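Nhyira Addo has been at Stodow for six years, long enough to remember when every fixing kit that left the building was counted out by hand into paper trays. She laughs about it now, over a mug of tea in the corner of the packing room, but she says her fingers still know the weight of a full set.

"You'd do it half asleep," she says. "Bolt, nut, washer, washer, and off it went to Odside. I used to dream about washers, I really did!"

The sorting machines arrived in June, and with them came new work for the people on the kitting side, Nhyira included. Part of her day is now spent with small parts on a table, going through the picking and placing that the machines will later be asked to do for themselves. She was shy of it at first (she isn't, she says, a computer person) and it took her a good few shifts before her hands stopped arguing with the tool. 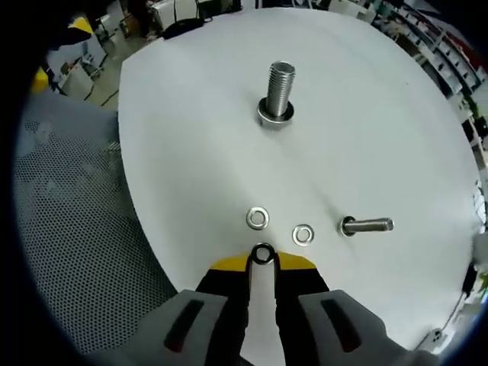
What has changed most for the people who used to pack by hand?

The pace of the day, according to Nhyira. There is less standing in one spot and a lot more moving between stations, and people are asked what they think far more often than they were.

"The rings are the devils," she tells me, quite fondly. "A bolt gives you something to hold. A ring is mostly hole, isn't it, and you have to come at it just so. I've been picking those up for years and never once had to think how I did it."

There were worries, of course. The room had 32 packers when the plans were first pinned up, and it has 30 now - both of those who went had been meaning to retire, though she admits the others watched those two chairs rather closely. The Pelside site has yet to hear what its own share of the machines will be, and she gets phone calls from friends there in the evenings, wanting to know if they should be looking elsewhere.

"I tell them to ask for the training early, and to ask for it in writing," she says, and gets up to rinse her mug before the two o'clock start.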